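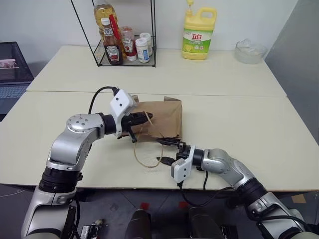 Brown paper bag on the white table

Home | Forums | New Posts | Members | Search

Posted in: Bulbs, Corms & Tubers > Spring Bloomers

This site uses cookies to keep you logged in. By continuing to browse you accept our cookie policy.

**Snowdrops – move them now or wait?**

mudroom_marcy
OK so I have a clump of snowdrops under the old lilac that has gotten completely out of hand, and I want to spread them down the side path before the summer. They're in full flower right now (second half of February and they're gorgeous!). My mother always dug hers up while they were green, my neighbor says wait until they die back and treat them like any other bulb. Who's right? I counted 87 flowers last night because I had nothing better to do, so there's plenty to play with.

tallgrass64
Your mother. I've moved them in the green for years and hardly lose any. Wait till the flowers fade, dig deep, pull the clump into little bunches and get them back in the ground the same afternoon. Water them in even if it's raining.

Grindis
Going to disagree. "In the green" is one of those things that gets repeated until everybody believes it. You're ripping up the roots right when the bulb is trying to feed itself for next year. I mark mine with a stick, dig when the leaves have gone yellow, and replant right away. Better flowers the next spring, every time.

tallgrass64
Better than what though? Did you do both side by side?

Grindis
Same bed, two ends. The green end sulked for a year and put up mostly leaves. I'm on sandy soil, for what it's worth.

mudroom_marcy
Mine is heavy clay, the kind you could make a mug out of. Does that change things?

Thenmozhi Menon
Clay here too, up on the Famham side of the river, and I've done it both ways without much difference. What kills them for me is letting them dry out. I bought 100 dry bulbs by mail one fall, thought I was being so clever and thrifty, and 2 came up. TWO. I stood out there in my bathrobe looking for the rest until the mail carrier asked if I'd lost something. So dig them whenever suits you, but don't leave them lying in the garage – that's my whole opinion.

oldporch
Bathrobe gardening is the best gardening.

Those dry ones are a gamble, I agree. The little nursery out at Bodalport sells them potted and in bloom, pricey but they take. I bought a few pots and they've doubled already.

tallgrass64
Marcy, on clay I'd work some leaf mold into the new spots. Plant them at the depth they were at before, you can see where the stem goes from white to green.

Grindis
Agree on the leaf mold. Still say wait.

mudroom_marcy
Haha OK. I think I'll do half when the flowers go over and the other half once they've yellowed, and mark them so I don't put a shovel through the middle. My brother Joseph has already offered to "help," so I'm going to need a lot of sticks.

Oh, and is it normal for the ones nearest the lilac to be so much shorter? The rest of the clump is a good couple inches taller.

oldporch
Dry under there, I bet. Lilac roots drink everything. Mine do the same by the hedge.

Thenmozhi Menon
Or they've gotten crowded. Start with those ones when you dig, and let us know how the halves compare next year, I want to see Grindis and Tallgrass argue about it again.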